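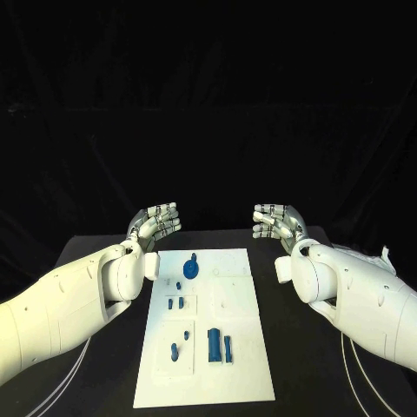
Give everything a place on a board

I'll say it quick because I have a bench to clear before tea. Most of us work on surfaces that are a disgrace. Mine was. Drawers full of bits, a tin of other bits, a mug of bits that was once a mug. And then we wonder why a ten minute job eats the evening.

What I want, and what I'm going to go on about for a page, is the board. One flat white board on a dark table. Blue parts on it, set out in a loose grid, raised white plates among them. Plain black cloth behind and nothing else to look at. I find that lovely. My sister says it looks like a dentist's. Fine.

The dark table matters more than people think. White board, dark top, and your eye goes straight to the work. I did mine the other way round for years, pale pine bench with pale plastic parts, and spent half my life patting about for a spacer that was in front of my nose. Two coats of blackboard paint. Should of done it in my twenties.

Colour next. Make the parts one colour and the plate another. Blue on white is good. Grey on grey is how you lose a Saturday. Dineo Potgieter and I argued over this all August when we were setting up the Lekota repair room - she wanted every part a different colour, like a sweet shop. We tried it. Very cheerful. But if everything shouts you can't hear anything, and we went back to one colour inside the week.

Now the objections.

Cost. Yes, you can spend silly money. I was quoted 3,810 for a fitted bench with inserts cut to order, and I laughed, then felt rude for laughing. A board is a board. Offcut from the timber yard, sand it, paint it, glue down some raised bits where things need to sit higher. Ours took an afternoon.

Then there's the one Iraklis Margaritis always brings up, that a laid-out board makes you stiff. You stop improvising, he says. He likes his heap. He reckons rummaging gives him ideas. Maybe it does! He is a better mender than me, I'll admit that in print. But he works alone, and a heap has only one reader. Try handing it over at five o'clock to somebody who has never seen it. I have been that somebody. I sat at his bench with a radio in pieces and rang him four times.

A board you can hand over. That's most of my case really. Anyone can walk up and start.

And keep the grid loose. I mean this. People get the bug and start cutting foam to the exact shape of every screw, and then one thing changes and the whole lot is scrap. Leave gaps. Leave room for fingers, teh fat-fingered among us especially. A part jammed tight against its neighbour is as bad as a part in a mug.

Last thing, the cloth. Everyone skips the cloth. Shelves behind a bench are a row of small distractions, all asking to be tidied. Hang something plain and dark over the lot. Creases don't matter, mine has never seen an iron.

Right. Bench.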